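I've been getting a lot of flyers about home alarm systems lately. The latest came from an outfit called Dutden, and it promised "total peace of mind" for $14 a month. Total is a big word. I called them.

The woman on the phone was nice enough, but she couldn't tell me what happens after the alarm goes off. I asked three different ways. A signal goes to Girnent, who do the monitoring, and Girnent calls me. If I don't pick up, they call my backup person. Then maybe the police, depending on whether my town wants a permit. So for the first few minutes, the peace of mind is a phone ringing in my coat pocket at the movies.

## The price that isn't the price

The $14 is for the first year. Equipment is $353, or "free" if you sign up for longer, and there's a $181 fee if you move before the term is up. I rent. I asked Parveen Khokhar across the hall what she pays, and she had to dig out a bill to find out. It had gone up twice.

Her motion sensor goes off when the heat kicks on, so she leaves it turned off. She's still paying for it.

## What I'd want to see first

- A sample contract, before anyone comes to my door with a tablet.
- The false alarm rate. Dutden says "very low" and won't give a number.
- Some proof that the sticker in the window doesn't do most of the work by itself.

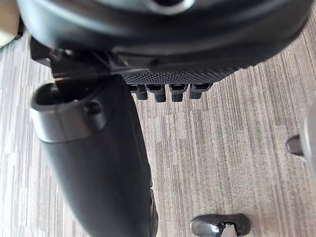

## Where I've landed

I'm not signing. Areeba Mohmand thinks I'm being cheap, and she may be right, but she also bought the Memon doorbell and the battery died in November while she was away.

For now I've fixed the back window latch and asked Parveen to grab my packages. If the Dutden people send me an actual contract I'll read it and post the bad parts.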